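Reading a Series Out of Order: How Younger Readers Follow a Fantasy Sequence

Project report, Year 2 module in Children's Literature and Publishing
Xiaoyan Jin
Supervisor: Vimala Devadiga
March 2025

1. Background

Many fantasy books for readers aged nine to thirteen are sold as part of a series. Libraries often don't have every volume on the shelf at the same time, so a child may start with book two or book four and go back later, or not go back at all. I wanted to find out how much this matters to the reader and what authors do in the opening chapters to help.

I chose the Jakadari books, a sequence of four novels set in the island kingdom of Tromholm. The main character is Han, a lighthouse keeper's daughter who is sent to the court to be trained as a mapmaker. The books have a single long plot, but each one also has its own smaller story that is finished by the last page. That made them useful for this project, as a reader could in theory begin anywhere.

The four books run to 1,074 pages in the paperback edition. The shortest is the first, at 212 pages, and the longest is the third, at 318.

2. Questions

I started with three questions.

How does each book tell a new reader what happened before?
Do readers who begin in the middle enjoy the book less?
Do they go on to read the others, and in what order?

The third question turned out to be hard to answer in the time I had, and I come back to this in section 6.

3. Method

The work had two parts. The first was a close reading of the first 400 lines of each book. I marked every line that referred to something from an earlier volume and sorted these into direct recap (the narrator tells us), spoken recap (a character tells another character) and passing mention (a name or event with no explanation).

The second part was a reader survey at the public library and two schools in Duvavstead. The questionnaire was one side of A4 and was given out in October through the library's reading club and by English teachers in Years 6 to 8. I received 264 completed forms. Forms were anonymous and parents were sent a letter beforehand with the option to withdraw.

I also held two group talks with readers at the library. I took notes by hand and didn't record them.

4. What the openings do

Book one has no recap, of course, but it does have a four-page prologue on the history of Tromholm. Several readers said they skipped it.

Book two opens with Han writing a letter home. The letter covers most of the plot of book one in a page and a half. This is direct recap, although it is dressed as a letter. I marked 61 lines in this group, the highest of the three sequels.

Book three does something quite different. It begins in the middle of a storm at sea and explains almost nothing. Han's friend Orrel is mentioned by name nine times before we learn who he is. Most of the references here are passing mentions, and the first real recap comes in the second chapter, when Han has to answer questions from a harbour official.

Book four uses spoken recap nearly all the way through. A new character, the young clerk Pell, knows nothing about the earlier events and asks about them. Two readers in the second group talk found Pell annoying for exactly this reason. One of them, who had started with book four, liked him best of all the characters.

5. Survey results

Of the 264 readers, 149 had read at least one Jakadari book. The rest of this section is about those 149.

Ninety-one had started with book one. Twenty-two had started with book two, 27 with book three and nine with book four.

The most common reason for starting later was that book one was out on loan. The next was the cover. The third book has a ship on the front and was named by several readers as the one they noticed first.
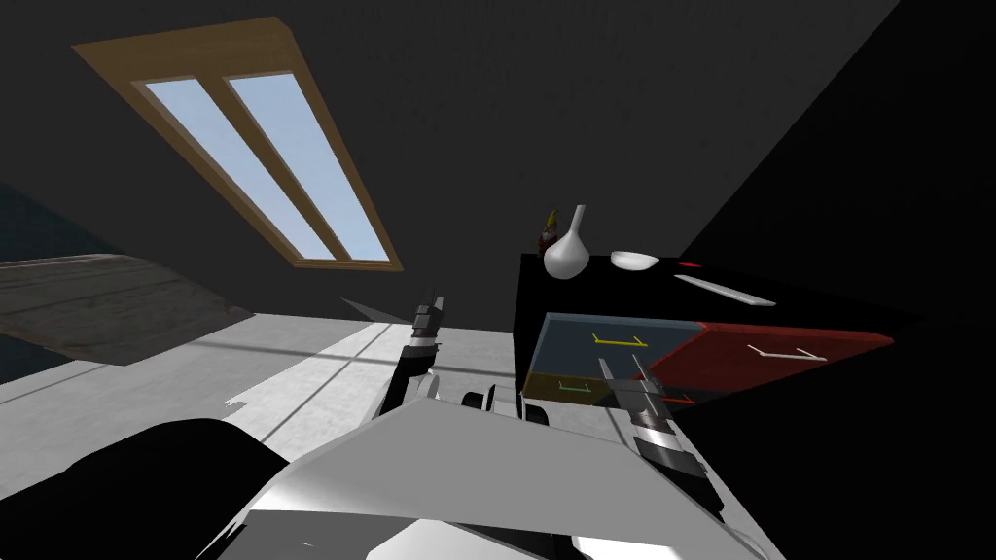 Readers were asked to give their first book a mark out of five. Those who began with book one gave it 3.9 on average. Those who began with book three gave it 4.2, which I did not expect. Book two had the lowest mark from its starters, 3.4, and the written comments suggest why: the letter was called "long" and "like homework". The nine readers who began with book four gave it 3.8, but the group is too small to say much.

On the question "Did you feel lost at any point?", 19 of the 27 book three starters said yes. Only four of them said it spoiled the book. One wrote that being lost was "fine because Han was lost as well".

6. Limits

The survey was done in one town, and the reading club members are keen readers who may be more patient than most. I asked readers to remember which book they began with, and some had read it more than a year earlier. I did not ask whether they had seen a friend's copy or been told the story first – a question I would add now.

I could not follow readers over time, so I have no good answer on the order in which they went on.

7. Findings

In this sample, readers who began in the middle did not enjoy the book less as a group. A long recap at the start was less popular than an opening that left things unexplained for a chapter. Spoken recap divided readers, mostly by whether they already knew the story.

For the library, I have suggested a second copy of book one and a small printed list of the series order inside each cover. The reading club has asked for the list to leave out the plot summaries.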